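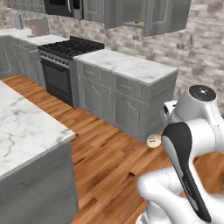 The Long Goodbye to the Spare Key

By Kirsty Whitlock
July

Last updated: 4:10 p.m.

Hodville has 604 houses and for most of its life as a town you could get into any of them. Under the mat. In the coffee can on the porch. On a nail behind the downspout, which is where my parents kept ours for 22 years until the nail rusted through and the key went down a drain.

I came back in spring to write about the hardware store closing. Ended up writing about keys. The store was Didenko's, on the corner across from the feed lot, and the key machine sat right by the register so you could watch. Brass dust on the counter. That noise. A copy was 2 dollars and if it didn't turn you brought it back and old Mr. Didenko would run a file over it, hold it up to the window, hand it over again. No receipt. He never asked for one.

When they cleared the place out they found 179 keys in a drawer behind the paint shaker. Copies that were cut and never picked up. Some had tags. "Blue house." "Mom's." "Church side door, DO NOT LEND." Most had nothing.

So whose were they?

I carried a shoebox of them around town for a week. People were good about it. A woman on Mill Street tried eleven in her back door while her dog lost its mind, and the eleventh went in and wouldn't come out again, and her son had to take the whole lock off. She laughed till she had to sit down. A man up the hill wouldn't touch the box. Said it gave him a bad feeling, all those doors.

Four keys found a home. Four! One opened the Methodist side door, so somebody had lent it after all.

The rest of the time people just wanted to talk. Who had whose key. Everybody remembers. My mother could still list the neighbors who held ours and in what order you were supposed to try them if you got locked out - the Averys first because they were home, then the Pruitts, then, in a real emergency, her sister, who would want to come over and have a look around while she was at it.

That was the deal with a spare. You gave it to somebody and they got your cat fed and your mail in, and they also got to know what your kitchen looked like when you hadn't cleaned it. The good towels and the other towels. Where you kept the bourbon.

The new houses out by the reservoir don't have keys at all. The development is called Brundia and the doors came with keypads, made by Rasari, small gray things that chirp. You can make a code for the sitter and kill it when she leaves. You can make one for an hour. I asked a guy washing his truck who had his code and he had to think. The cleaners, he said. His brother maybe, but that might be the old one. Did the neighbors have it? He looked over at the neighbors' house like he was checking it was still there. "What for?" he said.

Fair enough. He wasn't being rude about it, and I have been locked out in February in socks, and I would of given a lot for a keypad.
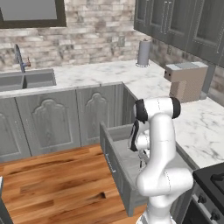
What the locksmith thinks

There is one left in the county. She works out of a van and asked me not to print her name because her phone rings enough. Fifteen years ago it was all lockouts, she says, nights and weekends, drunk people and new moms. Now it's batteries. The keypad dies, the owner has lost the backup key that came in the box, and she drives forty minutes to do a thing that takes her three. She charges the same. She feels a little bad about that, then she doesn't.

What she misses is the rekeys. After a divorce, after a funeral. People would stand next to her the whole time and talk. One man had her change every lock in the house and then asked for an extra copy, and gave it to his ex-wife, because she still watered the plants.

I asked about the shoebox. She went through it fast, like somebody shelling peas. House, house, padlock, house, filing cabinet. This one's for a car they don't make. She pulled out one with a green plastic cap and turned it over a couple times and said it was her own work, from when she was seventeen and had a summer job at Didenko's. She could tell by the shoulder. She'd cut it a hair too deep and been yelled at.

Did she want it? She did not. Back in the box.

The machine itself sold to a collector two states over for 707 dollars, more than I'd of guessed, and he came and got it the same afternoon. The counter still has the four bolt holes.

The keys are at my mother's house, on top of the fridge. If you had a copy made in Hodville and forgot about it, knock. Or try the side door, it's open till she goes up to bed.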